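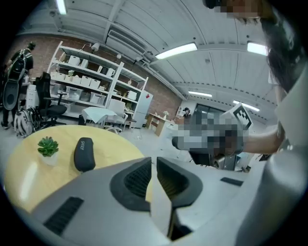
Gripper view, marker cube on the held part, round table to the left

Parkeck Makers Help > Student Robotics > Sensors and Calibration

Search topics, users, tags

Marker pose jumps when the cube tilts – hand-held gripper, wide lens

posted by drelthorpe_lab2

Our student project has to track a hand-held part relative to the gripper. The part carries a white cube with a black-and-white marker, and the camera sits on the gripper body looking out over the finger pads. The lens is very wide. You can see what it does to the rim of the table.

Position is acceptable while the cube is near the middle of the image. When the person holding the part moves it out to the side and tilts it, the estimated orientation flips between two values from one image to the next. Translation along the viewing axis also drifts by up to 15 mm with the part held still against a stop.

What we have done so far:
Calibrated with a printed checkerboard, standard pinhole model, 7 images.
Measured the printed marker edge with calipers and entered that value.
Lowered the exposure, which reduced blur but did not change the flipping.

The club demo is in September and the pose feeds the jaw closing logic, so a flip makes the fingers close early. Is this a calibration problem or a marker problem?

Tags: fiducial markers, wide-angle, pose estimation, student project

Máté Kovács

Both, and they should be fixed separately.

Calibration first. The pinhole model with the usual radial terms does not fit a lens with that much barrel distortion. It fits the center and fails toward the corners, and that matches what you report. Use the fisheye model. Seven images is too few in any case. Take 100, discard the blurred ones, and make sure the board reaches all four corners and is tilted in a good share of them. Check the reprojection error by region. An average over the whole image will hide a bad corner.

The flip is the planar ambiguity. A single square marker seen small or at a shallow angle has two poses that project to nearly the same corners, and noise decides which one the solver returns. Options, in the order I would try them:

1. Put a different marker ID on each visible face of the cube and solve for the cube as one rigid body. Two faces in view at once removes most of the ambiguity.
2. Have the solver return both candidates with their errors, and keep the one closer to the previous pose. Reset if there is no detection for 4 images in a row.
3. Print a larger marker.

Leave the white border around the pattern. If it is trimmed to the edge of the cube, corner detection suffers whenever the background is dark.

I would also take the raw pose out of the closing logic. Require several consistent readings before the jaws move.

panden_bits

had the same thing in our class, bigger marker fixed it. we never did the calibration stuff

moriarty_k

Agree with the fisheye model. One addition – check that your detector runs on the image you think it does. We were undistorting the image and then passing the distortion coefficients to the solver again, so the correction was applied twice. The result looked fine at the center and was wrong at the sides. If you undistort first, pass zeros and the new camera matrix.

Also look at your overhead lights. With fluorescent tubes and a short exposure you can get banding across the marker, and the corners shift with it. Match the exposure to a multiple of the flicker period (1/120 s on US mains) and add gain if you need it. A matte print helps with glare.

For the cube, measure the offset of each face from the center after gluing. Ours was 1 mm out on one side and the pose stepped every time a different face took over.

We use cookies to remember your login and search settings. Accept / Manage preferences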